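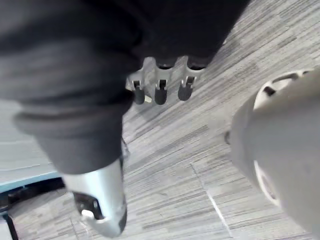

# Wrist-view policy loses the object after handover

**Project:** Yeoman
**Opened by:** Tane Prendergast
**Assigned:** Ghislain Chisholm
**Status:** fix in testing, keep open

**Problem**

The handover policy trained on wrist views does great until the moment the receiving hand gets close. Then it stalls, backs off a little and tries the approach again. I've watched it do this three or four times in a row before timing out. Simulation is clean. Replay of the training demos is clean. It only happens on live runs in the Sivotport room.

What I've ruled out so far:

- Calibration. Redone in the morning and again after lunch, same numbers.
- Network lag. Logged it, nothing interesting.
- Dropped frames. A few, but they don't line up with the stalls.

Logs are in the shared folder under `handover_may`. The stalls are tagged `RETRY` if you want to jump straight to them.

Tane

---

**Ghislain, 10:40**

Oh, this is a fun one. I went through the tagged runs and laid the attention maps over the wrist stream. When it stalls, most of the weight sits on the robot's own body. It's looking at the sleeve and at the near arm, and the fingertips get almost nothing.

Can you tell me whether the training demos were recorded with the cloth cover on?

**Tane, 11:15**

Checked. No cover in any of the 545 demos. We put covers on when we moved to Sivotport and I never thought of it as a change to the input. It is one, obviously!

**Ghislain, 11:30**

Great, that gives us something to test. Gray cloth over gray carpet is also a rough combination for the depth estimate. The folds move every time the limb moves, so the model gets motion it never saw in training, right beside the hand it's supposed to be tracking.

Plan for this afternoon:

1. Run the current checkpoint with the cover off.
2. Run it with the cover on and a self-mask applied (arm shell, sleeve, end piece).
3. Run it with the cover on, no mask, plain light-colored mat over the carpet.

Same start poses for all of them, same object. Please don't re-tune anything between conditions, even if it's tempting. I know it's tempting.

**Tane, 15:50**

Results, and I'm pretty excited about these:

| Condition | Stalls | Completed handovers |
|---|---|---|
| Cover off | 3 | 9 |
| Cover on, self-mask | 3 | 9 |
| Cover on, mat | most runs | hardly any |

So the mask gets us all the way back to the cover-off result, and the mat does next to nothing. I really expected the carpet to matter more. The texture has so many little light and dark streaks that I was sure it was eating the depth.

One note on the mask: I built it from joint angles and the arm model, and the arm model doesn't know about cloth. I padded the sleeve region by hand until it covered the widest fold I could find in the logs. Ugly, but it held for these runs.

**Ghislain, 16:20**

This is lovely. It also matches what the Bavora people told us about their tabletop setup, where masking the robot out of its own view helped more than anything they did to the background. I had filed that under "nice for them" and moved on. My mistake.

Two things before we call it:

- The hand-padded region worries me. If it's too big it'll swallow the fingertips on low approaches. Could you pull the runs where the hand comes in partly under the hem of the sleeve and check how much of each finger survives the mask?
- I'd like a version trained with random cloth patches pasted over the limb. If that works without a mask at inference, we can drop the padding hack completely.

**Tane, 17:05**

Pulled them. In the worst case the mask takes the knuckles and leaves the fingertip pads. The pads seem to be enough, and attention lands on them nicely once the sleeve is gone. I did find one run where the padding clipped the shortest visible finger, and that run stalled. Tightened the lower edge and queued it again.

Training with pasted cloth patches is running on the Kurkham machine now. It takes over 9 hours, so I'll look when I'm next in.

**Ghislain, 17:10**

Perfect. Leave the cover on for everything from here. Please add a "cover on/off" field to the run header too – I've just been through the older logs and there's no way to tell.

**Tane, 17:25**

Field added, defaults to blank so the logger complains if we forget. Ticket stays open until the patch-trained checkpoint has been through the same start poses.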